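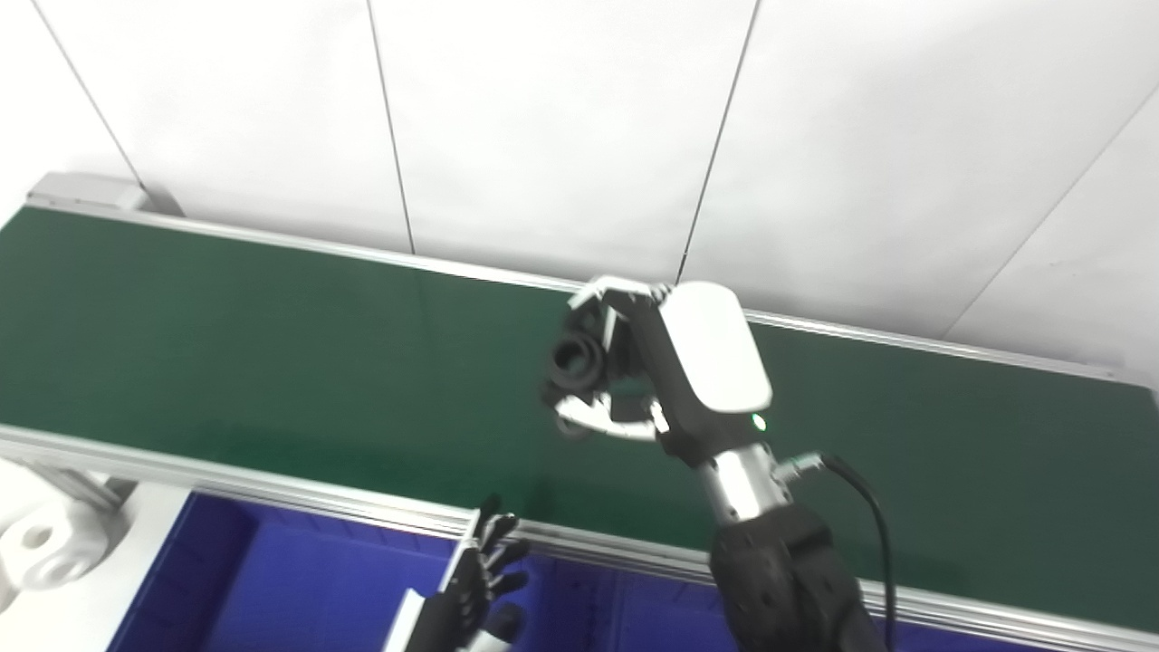
Kitham Shared Workshop: Sorting Cell Guide
Section 4. Belt, Bins and First Picks
Revised 6 Dec 2022 by Imani Nakamura

The gripper in the photo is holding a black part clear of the belt. Getting to that point is the easy half of this section. A part held in the air proves that the fingers closed on something, and it says very little about where the part will be let go or what the next one will do.

Read Section 3 first if the arm has been moved or unbolted. The steps below assume that the emergency stop has been tested today, by you, with the arm moving. Somebody else's word for it doesn't count.

4.1 Before power

1. Switch off the belt and the arm at the wall. The standby button on the Tronier controller leaves the joints live.

2. Wipe the belt from end to end with a dry cloth. Don't use glass cleaner. We tried it in March and the parts slid for two days afterward.

3. Push down on both side rails along their full length. If either one moves, tighten the bracket bolts and check again. The Delacroix instructions say the rails are self-aligning. Ours have never aligned themselves.

4. Place the blue bins below the near side of the belt. Mark their corners on the bench with tape so they go back to the same spots after emptying.

5. Follow the wrist cable by hand from its connector down to the floor. It needs enough slack for the arm to reach the far rail without pulling, and not so much that a loop can get under a finger.

CAUTION: The arm can trap your hand against the rail. Keep everyone at least 500 mm outside its reach while it has power, including people who "just want to look."

4.2 Belt speed

6. Power up the belt alone and leave the arm off.

7. Set the speed to 60 on the dial. The kit goes a good deal faster and the sales page makes a fuss over it. We have no use for the extra speed, and neither will you until the picks are boringly repeatable.

8. Put one part on the belt near the left end and let it travel the full length. Watch whether it drifts toward a rail. Do this three times with the same part, then three times with a different one.

9. If the drift is always toward the same rail, adjust the tension screw on that side by a quarter turn and repeat step 8. If it goes a different way each time, stop adjusting. You probably have grit under the belt, and no screw will fix that.

Note: The dial markings are not millimeters per second or anything else we have been able to pin down. Treat 60 as a place on the dial.

4.3 Zeroing the position count

10. Open the Helleo panel on the workshop laptop and choose Manual. Ignore the Auto-Tune button for now (see 4.6).

11. Run the belt until the tape mark on it lines up with the left bracket, then press Zero.

12. Run it until the same mark comes back around to the bracket. Write down the count. Ours is 1432 for one full turn of the belt.

13. Repeat twice more. The three counts should match exactly. If they don't, the belt is slipping on its roller, and everything after this step will be wrong in a way that looks like an arm fault. Go back to the tension screw.

4.4 Parts and spacing

14. Start with a single part on the belt and nothing behind it. Set it down flat with the raised rim facing up.

15. Bring both hands to the wait position, fingers up at the near rail, palms facing each other. Check that the fingertips can leave the rail without dragging on it.
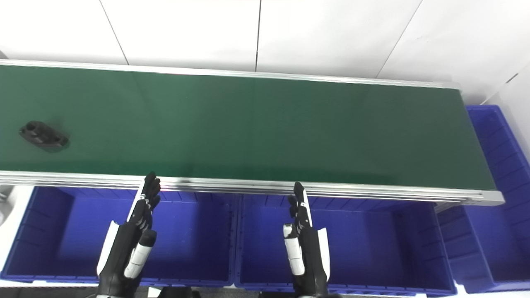

16. With the belt stopped, step each hand through its reach in Manual at the slowest setting. Keep one finger on the stop button while you do it. A person who is also holding a phone is not ready for this step.

17. Compare the part's position on the Helleo panel with where it is on the belt, using a steel ruler. Write both numbers in the log. A green check mark on the panel means the software has found an answer. It does not tell you how good the answer is.

18. Move the part to the middle of the belt and compare again, then once more near the right end. Shine from the overhead lights is worst in the middle, so expect the biggest error there.

Note: If the error changes when someone walks past, close the blind and turn off the bench lamp before you touch any settings. I spent an evening recalibrating around a lamp.

4.5 First picks

19. Fit the gripper tool, following Section 2. Wait for the green light on it to come on. The light means power. Don't read more into it.

20. Set grip force to Low and run one pick with the belt stopped.

21. Lift, hold for a slow count of ten, and look at the part from the side. If it has turned in the fingers, let it down, raise the force one step and try again. Don't go past the third step with soft or ring-shaped parts.

22. Release over the nearest bin from low down. Dropping from height makes a satisfying noise and chips the rims.

23. Run twenty picks this way and log every one, misses included. If you restart the count after a bad pick, you have no data.

24. Only now start the belt.

4.6 What we don't trust yet

Auto-Tune. It finishes quickly and says it has improved things. On our cell the pick error was larger afterward on two tries out of three. Save your settings to a file first if you want to try it.

Unattended running. The longest logged session at Kitham is 289 picks, with a person in the chair throughout and a hand on the stop twice. Until that log looks very different, the cell does not run while you go for coffee.

Two hands at once. The software will let you turn this on. Both hands can reach the center of the belt, and I have not found anything in the Tronier manual that says which one gives way. Leave it off and use one hand per run.

4.7 Shutting down

25. Stop the belt, then send the arm to Park.

26. Empty the bins and set them back on their tape marks.

27. Switch off at the wall and sign the log with the final pick count. If something odd happened, write that down too, even if it fixed itself.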